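About Hillora

Hillora makes one thing and we are very fond of it: Ratia, a two-armed bench robot kit for colleges, workshops and small packing firms that want to try automation without building a whole production line first.

Marcelle Lecomte and Lionel Le Goff started the company after years of teaching evening classes on machines that were too dear to let students loose on. They wanted arms you could bolt to a rail, wire up in an afternoon and fix yourself. The first kits went out in September, and we have now shipped 418 of them (we still get a bit giddy typing that!).

Anyone who has tried to get a robot to pick up a sweet wrapper knows how hard it is. Boxes and blocks are easy. Thin, crinkly plastic folds, slips and springs back, so that's where we spend most of our test time, and it's why Perrine Coste's desk drawer is the best stocked in the building. 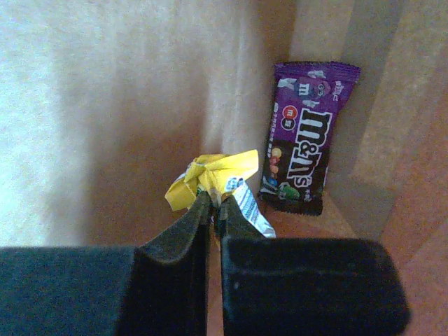
What we offer

The Ratia kit comes with both arms, grippers, the rail, the cables and a printed guide. Raphaël Barbier wrote the guide and he answers the support emails too, so if page 41 makes no sense you can tell him directly.

We also run Pludance, our two-day training course. You bring your own awkward objects, the sort your current set-up keeps dropping, and we work on them together at the bench. People have turned up with tea bags, seed packets and once a whole crate of odd socks. 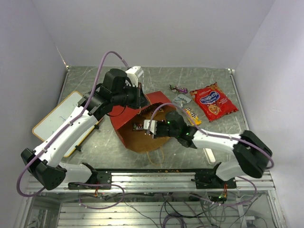

Groups are kept small so that everybody gets proper time on the arms, and you go home with all the programs you wrote. Schools can borrow a kit for a term afterwards. Bernadette Hamel looks after the loans and can tell you what's free.

Our workshop is open to visitors most afternoons. Drop us a line first and we'll put the kettle on. Marty, our older single-arm model, is no longer sold, but we still repair it and keep spare parts in stock.

Page last updated 10/26/18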